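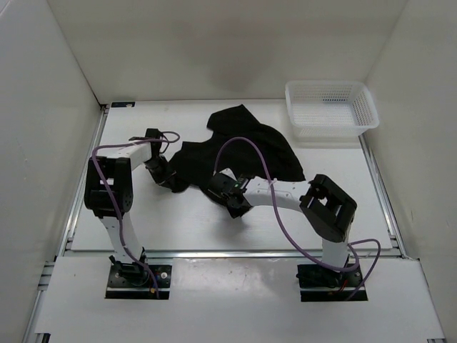
Figure 3. The two-arm cell with a black garment on the table, both grippers at the cloth. The mesh basket is at the upper right.

3.2 Building the cell

I built the cell in the back half of the Kondport workshop, which I share with Armelle Guérin and her lathe. The first version had no walls at all, and it drove me nuts. Every time Armelle walked past in a bright shirt, the cloth tracker went looking for her sleeve! So up went the white panels on the back and both sides (Figure 3), and the false detections dropped from 22 in a morning to almost none.

The tabletop sits inside aluminum rails, and the arms bolt to black plates in a separate board in front of it. I like having them separate — I can pull the board, swap an arm, and put it back without touching the table. The white links are printed from the Haravach files with the hole pattern left alone, and they took me most of July.

Cables were the real headache. On the first build I ran them tight along the links, and the wrist kept tugging them out of the connector. Now each purple cable goes up from the gripper in a big loose loop before it comes back along the arm. It looks sloppy (Armelle has opinions), but I ran 309 folds on the Asmont task list with 14 stops, and I couldn't blame the cabling for any of them.

Dark cloth is still the hard case. A black garment on a white table is easy to find, sure, but once it's bunched up the folds all blend together and the planner has very little to grab onto. With the Cordier grasp scorer switched on, the first grasp landed on an edge in 74 percent of trials. Section 3.3 covers how I picked the release point over the basket.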